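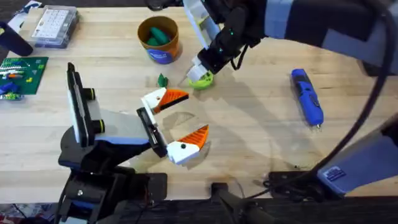
Speaker notes, "Cheap Sensors, Old House"
Trevmont home tech meetup, July 29, 2021
Keep it to 25 minutes, leave time for questions!

Opening

Hi everybody, thanks for coming out on a Thursday night. I'm Rekha Pillai, and I've spent way too much of this summer crawling under sinks with a flashlight in my teeth. I want to talk about water leak sensors, the little pucks you leave on the floor that yell at you when they get wet. (Ask for a show of hands: who's had a leak in the last few years? Wait for the groans.)

Mine was in June. The supply line behind the washing machine let go while I was at work, and by the time I got home the hallway floor had started to cup. The bill came to $1304, and that was with my brother-in-law doing the baseboards for pizza. So yes, I went shopping that same weekend.

What I bought

Two kinds. The Itia pucks are $16 each and they talk to a small hub you plug in near the router. The Holness ones are $20, no hub, straight onto the wifi. I put Itia in the basement and by the water heater, and Holness in the kitchen and laundry.

Setup on the Holness was dead easy, scan the code, name the room, done. The Itia hub made me create an account, confirm it by email, then create it again when the app logged me out. (Don't rant here. Arnaldo has a worse version of this story and he'll want to tell it.)

Placement

Most of what goes wrong with these sensors comes down to where you set them. The contacts are on the bottom, so the puck has to sit flat on the lowest spot, and floors in old houses are never level. Pour a spoonful of water where you think the leak would start and watch which way it runs. Look at the green ring in the slide behind me, held just over the wood and not touching it. A sensor sitting like that, propped up on a hose or a lip of caulk, will stay quiet until the puddle is deep enough to reach it, and by then you're mopping. Push it down flat, wiggle it, check for a rock.

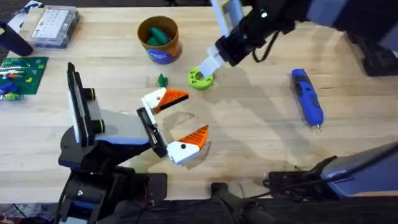

Alerts

Okay, so the puck gets wet, then what? The Holness sends a phone notification, and that's all it does. No siren! I slept right through my first test because my phone goes silent at bedtime. You can let the app break through do-not-disturb, but the setting is in your phone's menu, so go find it tonight. The Itia hub beeps loudly, and I can hear it from upstairs with the door shut.

Murali Amin asked me last month about shutoff valves, the motorized kind that close your main for you. Wuisan makes one that clamps over a lever handle. I haven't tried it. My main is a round wheel older than I am, so I'd need a plumber first. If anybody here has one, please come grab me at the break.

Batteries

Coin cells in the Holness, AAA in the Itia. I wrote the install date on the back of each one with a marker. Test them when you change the furnace filter.

Questions

If it's quiet, ask Harish how his sump pump is doing. Stickers and spare pucks are on the side table, please bring the pucks back.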